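Clear desk policy

A clear desk policy is a rule, set by an employer or the manager of a building, that work surfaces must be left free of papers and personal belongings when they are not in use. It is most often found in offices where desks are shared, and in places where private records are kept. The rule may apply at the end of the working day only, or each time a member of staff leaves the room.

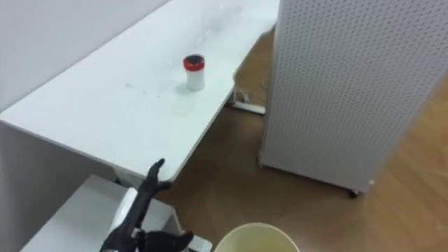

A lidded cup on a white desk

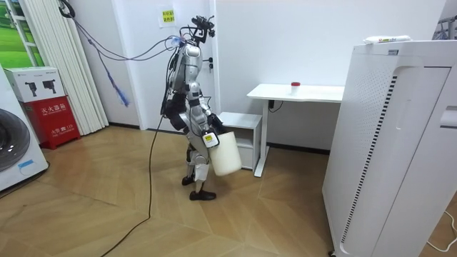
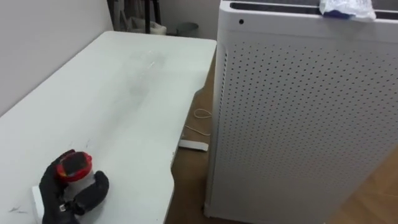 Background

Written rules on the state of desks are older than the shared office. Clerks in counting houses were commonly required to lock away ledgers before leaving, and the sloping desk with a hinged lid made this simple to do. The flat desk with drawers gave more room for papers to gather, and by the time the telephone was in general use many firms had begun to set out in writing what might stay on the surface overnight.

The spread of desk sharing gave the policy a second purpose. A desk used by different people on different days has to be handed over in a usable state, and the rule came to cover cups, coats and family photographs as well as documents.

Common terms

Most policies state which items may remain. A screen, keyboard and telephone are usually allowed. Printed matter is placed in a locked drawer or cabinet, and waste paper bearing names or account details goes into a separate bin for shredding. Drinks are treated differently from one workplace to another; some employers permit them only in lidded cups, and others leave the matter to each team.

A related rule, the clear screen policy, requires computers to be locked when left unattended.

The Gough offices

The council offices at Gough adopted a clear desk policy in April, when two departments were brought together on one floor. The scheme covered 287 members of staff and 41 shared desks, with lockers supplied by Trorkport. Kirsty Innes, then head of records, drafted the rules. Under the original text all surfaces were to be cleared within 30 minutes of the close of business. This was later relaxed for the planning team, whose large drawings could not be folded.

Criticism

Objections to the policy are mainly practical. Anastasia Papadakis, in a survey of 1314 office workers, found that many kept a paper pile as a reminder of unfinished tasks and lost track of work when it was put away. Finlay MacBrayne has argued that strict rules move disorder into drawers, where it is harder to deal with. Supporters reply that surfaces are easier to clean and that fewer documents go missing.

Related articles
Desk sharing
Filing cabinet
Office lockers
Open-plan office
Records management

Shares: 41 | Comments: 0

Contact | Copyright and terms of use | Back to top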